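Unit 8: Reading Color and Shading

Tuden Evening Course in Drawing and Design
Handout revised 5 Aug 2023

Bring this sheet to the next class along with your gray scale from Unit 7.

Terms for this unit

Hue is the name of a color: red, blue, yellow. Value is how light or dark it is. Saturation is how strong or dull it is. A pale pink and a deep red can share a hue and still sit at opposite ends of the value scale. Most beginners match hue well and miss value, so check value first. Squint until the detail drops out and compare what is left with your gray scale.

Form shading

A flat face turned one way has one value, or close to it. A curved surface moves through several, and the change is gradual. White objects are the best practice for this. Very little of a white object is drawn as white paper. Start with a light gray over the whole shape, then lift out the highlights.

Gradients

A gradient is a steady change from one color to another with no edge you can point to. Painters use them for skies and plain backdrops. Lay the darker end first and work toward the lighter one.
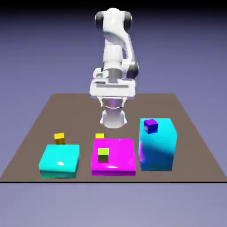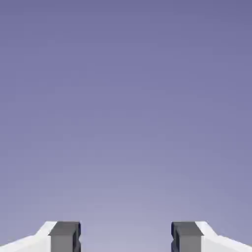
Fig. 2. Rendered images. First: curved white forms with dark gray accents. Second: a soft gradient from slate blue to pale lilac.

Exercise A

Fold a sheet of Herkis 800 paper in half. On the left, paint a gradient in one hue. On the right, paint the same change in value using gray only. Hang both and look at them from across the room.

Exercise B

Draw an eggshell under one lamp. Mark the edge of the cast shadow before you shade anything.

Reading: Rawat workbook, chapter 2. The December portfolio needs one finished piece from either exercise. Work may be left on the rack at the Kultdale studio.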